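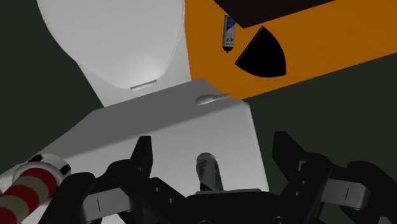 Judit Szilágyi told me before I went that the open day at Nirkero would be two hours of slogans and a tote bag. She was wrong about the tote bag. Nirkero sells water-saving plumbing for older apartment buildings, and in June they opened the showroom and part of the assembly hall to anyone who filled in a form. I had filled in the form mostly because my own building is being asked to sign up for the Virág package, and I wanted to see what we would be paying for.

The tour started late. Coffee was in the lobby, next to a wall of framed certificates hung too high to read. There were 16 of us, a mix of landlords, a couple of plumbers and people like me who had been handed a brochure by a building manager and didn't trust it.

Our guide was Lajos Dobos, who was pleasant and knew the products well. He took us first to the demonstration room, where the company keeps its older models next to the current ones. The pitch is simple. A big share of the water in an apartment goes down the toilet, so a smaller flush means a smaller bill. Fine. I asked what happens in a building with long, nearly flat drain lines from the fifties, where less water might mean more clogs. He said the bowl shape takes care of that. One of the plumbers made a face, and I would have liked to hear more from the face.

To be fair, they had set up a drain run in clear pipe, and you could follow the test load as it went through. It went through every time. It was also new pipe, smooth inside, with a generous slope and no bends. When the plumber asked whether they had ever tried it with a length of old cast iron, Lajos said that was done at another site.

After that came the assembly hall, seen from a walkway behind glass. I liked this part more than I expected. The fill valves are put together by hand at long benches, and every one gets a pressure test before it goes in a carton. We were allowed to take apart a rejected one. The seal is a plain rubber ring, the kind you can replace with a screwdriver and a little patience, and I wish the brochure said so – it would convince me faster than the drawing of a smiling raindrop.

Then the savings. A slide said the average household saves 50 percent on flushing water. Compared with what? Compared, if you read the small type, with a tank from before 2000. Our building replaced its tanks long after that, and so did two of the landlords on the tour. Lajos agreed that the number would be lower for us and offered to have somebody work it out. I gave him my address. I have had three newsletters and no number.

The last stop was Wultell, the leak monitor that clips onto the supply line and sends a message to your phone when water runs for too long. It works, or it did when they opened a faucet for us. It also needs an account, and after the first year a subscription, which came up only when a woman near the back asked who pays for the messages. A running toilet makes a noise. I have ears, and so does my downstairs neighbor.

Lunch was good, I'll give them that. Soup, cold cuts, a very decent plum cake.

If you're thinking of going, bring your last few water bills and the year your tanks were put in, and ask for the price of spare seals in writing. The parking lot is small and full by 10, but the bus stops around 4 minutes away on foot. Ask about the old pipe, too. I still don't know where that other site is, and our building votes on the Virág package at the next meeting. For now I'm a no.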